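Le flacon de deux cents millilitres

Le prospectus de Dirnon promettait une salle de bains « entièrement repensée ». Aslı Güneş l'avait lu dans le train, deux fois, et n'y croyait pas davantage à la seconde lecture. On lui vendait une réserve de sérénité. Elle voulait bien voir la réserve.

L'appartement 208 se trouvait au bout d'un couloir qui sentait la peinture. Şükran Yaman l'y attendait avec les clés, un dossier Kavis sous le bras et ce sourire de logeuse qui a déjà préparé ses réponses.

– Tout est noté là-dedans, dit-elle. Y compris les produits.

– Quels produits ?

– Ceux de madame Krūmiņa. Elle les a laissés en partant. Je n'allais pas jeter ça, c'est presque neuf.

Presque neuf. Aslı connaissait l'expression. On l'employait pour les matelas, les voitures et les promesses. Elle posa son sac dans l'entrée, remonta ses manches et demanda à voir l'eau couler, parce que c'était la seule chose qu'on ne pouvait pas falsifier dans un dossier.

L'eau coula. Elle n'y trouva rien à redire, ce qui l'agaça un peu. Alors elle s'intéressa aux flacons.
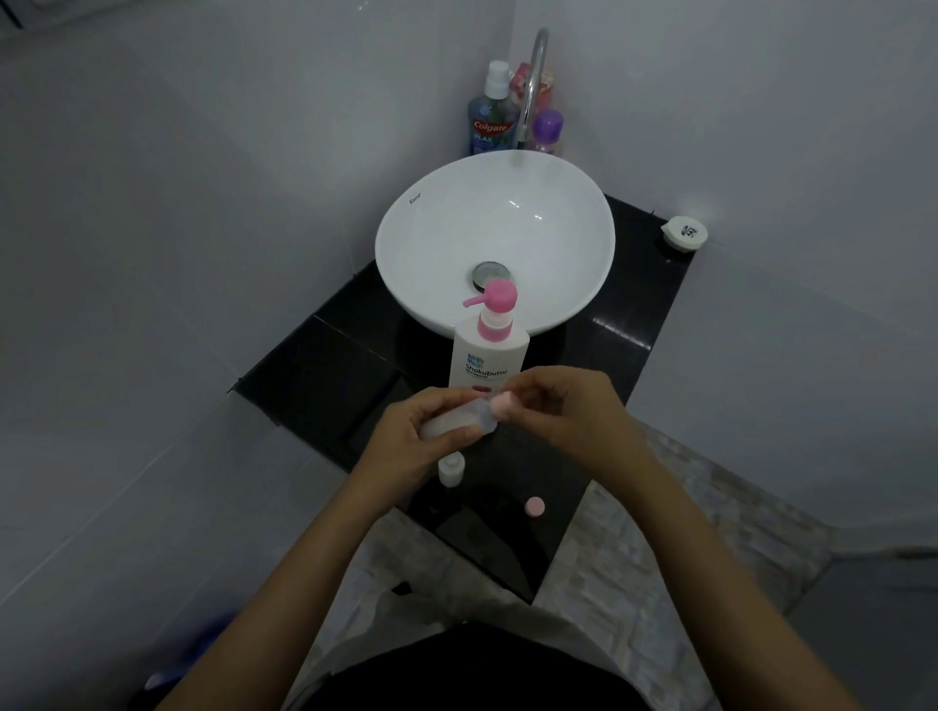 Madame Krūmiņa, d'après Şükran, était une femme d'ordre qui étiquetait jusqu'à ses bocaux de lentilles. Aslı en doutait. Une femme d'ordre n'aurait pas abandonné tout ce petit monde au pied du robinet, le bain de bouche Colgate bleu d'un côté, le flacon à bouchon violet de l'autre, et le Shokubutsu planté devant la vasque comme s'il gardait l'entrée. Une femme d'ordre serait partie avec son bouchon rose, en tout cas. Il tenait entre deux doigts, ce bouchon, et Şükran suivait le geste d'un air inquiet.

– Qu'est-ce que vous cherchez ?

– Je regarde ce que j'achète.

– Vous louez, rectifia Şükran.

– Je regarde ce que je loue, alors.

Il y avait, sur la première page du dossier, une ligne qui disait : « Produits de toilette, lot, quatre euros par mois. » Aslı avait d'abord cru à une faute de frappe. Puis elle avait fait le calcul sur la durée du bail, et la faute de frappe avait pris de l'assurance. Qui loue du savon ? Qui, surtout, en rend ?

– C'est la formule Flanetti, expliqua Şükran. Le locataire entre, il n'a rien à acheter. Les gens adorent.

– Quels gens ?

Şükran chercha. Elle consulta même le dossier, où les gens ne figuraient pas.

– Madame Krūmiņa adorait, finit-elle par dire.

– Elle est partie.

– Pour des raisons de famille.

Aslı hocha la tête, poliment. Elle avait quitté trois logements pour des raisons de famille, et sa famille n'en avait jamais rien su. Elle reprit le petit flacon, le coucha dans sa paume, le redressa. Selon l'inventaire, il contenait deux cents millilitres d'un lait « régénérant ». Selon elle, il contenait du lait pour les mains délayé à l'eau, et encore, par quelqu'un de pressé.

– Vous avez une balance ?

– Pour quoi faire ?

– Pour peser le régénérant.

Şükran eut un rire bref, puis comprit que la question était sérieuse. Elle sortit dans le couloir pour téléphoner à l'agence. Aslı l'entendit dire « non, pas la chaudière », puis « le lait », puis plus rien pendant un long moment.

Restée seule, elle se pencha de nouveau au-dessus du plan noir. Si le contenu était honnête, l'odeur le dirait. Elle n'attendait pas grand-chose de l'odeur. 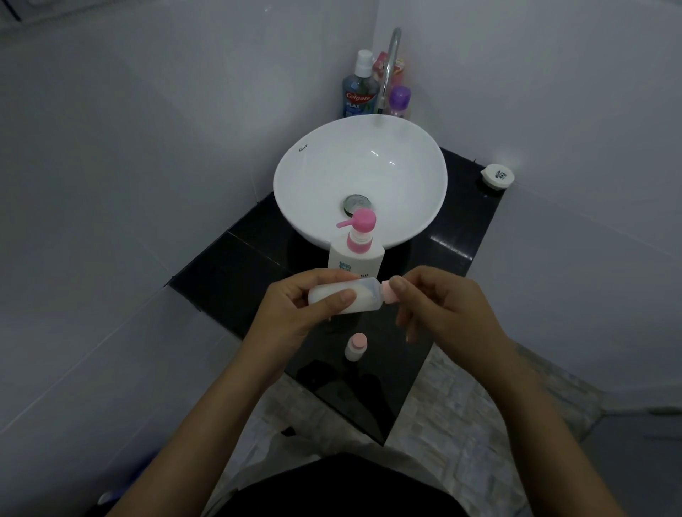 Ce que dit l'agence

Şükran revint avec le téléphone contre la poitrine, comme on rapporte un oiseau tombé.

– Ils proposent de retirer la ligne.

– Laquelle ?

– Les quatre euros. À titre exceptionnel.

Aslı se méfia aussitôt. On ne retire une ligne que pour en sauver une autre. Elle rouvrit le dossier, sauta les conditions générales et trouva, tout en bas, en caractères que l'on réserve d'habitude aux effets secondaires, un dépôt de 2000 euros « couvrant l'usage normal des équipements et consommables ».

– Et ça ?

– Ça, c'est la caution.

– Qui couvre le savon.

– Qui couvre tout, dit Şükran, et pour la première fois sa voix manqua de conviction.

Elles restèrent un moment côte à côte devant la vasque. Aslı songeait à madame Krūmiņa, qu'elle commençait à trouver sympathique. Peut-être avait-elle tout laissé exprès. Peut-être avait-on voulu lui facturer ce qu'elle avait mis sur sa peau, et s'était-elle dit qu'ils n'avaient qu'à le reprendre, bouchons compris.

– Elle a récupéré sa caution ?

Şükran referma le dossier sans répondre.

– Je peux vous montrer la cuisine, dit-elle. Il y a une formule aussi, pour le sel et le poivre.

Aslı remit le flacon debout, vérifia que le bouchon tenait, et la suivit pour voir le sel.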